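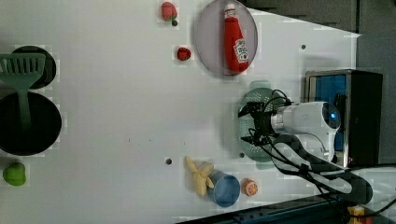 Oana Preda says to do the first two demos badly on purpose and throw them out, your hands settle down after that. She's right, so do it before you start counting.

4. Recording demos by hand (kitchen set)

4.1 Turn on the Vomon arm, wait for the light on the wrist to hold steady. Blinking = not homed. Go back to section 2.

4.2 Choose mode on the pendant. HAND for pushing the arm around yourself, REMOTE for the Zenidell handset. Don't switch mid-demo, the file gets split and you lose the second half.

4.3 Set out the toys. Pan, pot, colander, plate, fruit, whatever the task card calls for. Things lying on their side are fine, leave them. Clutter is fine too.

4.4 Bring the gripper over the target and stop. Then press REC. Not before.

4.5 Go down slow, close, lift, place, open. One move at a time. If you miss, keep going and grab again, recoveries are useful.

4.6 Back to start pose. Press REC again to stop. Name the file with task + your initials.

4.7 Repeat until you have 17 good ones per task. Move the objects between demos, a hand's width at least.

CAUTION: cables at the gripper. Never turn the wrist past the same stop twice in a row without unwinding. If they go tight, hit STOP and unwind in HAND mode.

CAUTION: in HAND mode keep fingers off the gripper jaws. Hold the arm above teh wrist.

Note: handset drops out after 11 minutes idle. Wiggle the stick to wake it.

Note: REMOTE feels laggy on old firmware. Update first, see Gremomham page.

Files wont upload? Ask Bence Tóth for the login.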